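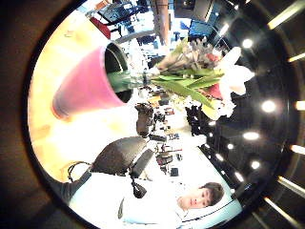
Flowers in a pink vase

Jallach Lantern Evening: Frequently Asked Questions

We collected the questions which visitors and stall holders send us most often. Please read them before you write to the office. If your question is missing, the contact is at the end of the page.

When does the event take place?
The Lantern Evening is on 3 November 2019. The market opens at 2 pm and the lantern walk leaves at 5:30 pm. The stalls stay open until 8 pm.

Where is it?
In the old part of Jallach, between the mill bridge and Hirken Square. The information tent stands on the square, next to the fountain. Please do not follow the navigation to "Jallach Center", it will bring you to the bus depot.

Do I have to buy a ticket?
The market and the lantern walk are free. Only the supper in the Grain Hall needs a ticket. It costs 10 dollars for adults and is free for children under six. Tickets are sold at the information tent from the opening, and in the week before at Varghese Bakery.

Can I reserve a seat for the supper?
Single seats, no. For groups of eight persons or more we can keep a table until 6 pm. After this time we give it to other guests.

What is served?
Lentil soup, baked potatoes, sausages with cabbage, and apple cake. The soup and the potatoes are made without meat. The cake contains nuts. We are sorry that we cannot prepare a gluten-free meal this year, but you are welcome to bring your own food into the hall.

How long is the lantern walk, and is it suitable for a stroller?
The route is 3,595 feet. It goes from the square along the river and comes back by Church Lane. The river path is gravel and has one steep part. With a stroller or a wheelchair it is better to wait at the lower end of Church Lane and join the group there for the flat part.

Are real candles allowed?
Not in the walk. Please use a battery light. Candles are allowed on the stalls if they stand in a closed glass.

Where can children make a lantern?
In the school building, room 2, from 2 pm to 4:30 pm. Paper, glue and wire are provided. A parent should stay with children under eight. The room was very full last year, so an early visit is recommended.

Where can I park?
On the field behind the Plalteck warehouse. There is space for 505 cars. Walk to the square by the footbridge, it takes ten minutes. Mill Street is closed for cars from noon until 9 pm, also for residents.

Can I bring my dog?
Yes, on a short leash. Dogs cannot come into the Grain Hall. Please consider that there will be drums at the start of the walk.

What happens if it rains?
With light rain everything goes on as planned. With strong wind we cancel the walk, and the music moves into the Grain Hall. We will write it on the notice board on the square before 4 pm.

I would like to have a stall. Is it still possible?
The places for this year are all given. Applications for the next event open in June. We prefer handmade goods and food from the region. Electricity must be asked for in the application, it cannot be added on the day.

When can stall holders drive in?
From 10 am to 1 pm, only from the mill bridge side. After unloading, please move your vehicle to the field. You may drive in again after 8:30 pm.

Who can I contact?
For stalls and electricity, Dinesh Rao. For the supper, the walk and all other matters, Roscoe Tillman. Both can be reached through the event office in Hirken Square, or in the information tent during the event. Lost items are also kept in the tent, and from the next day in the office.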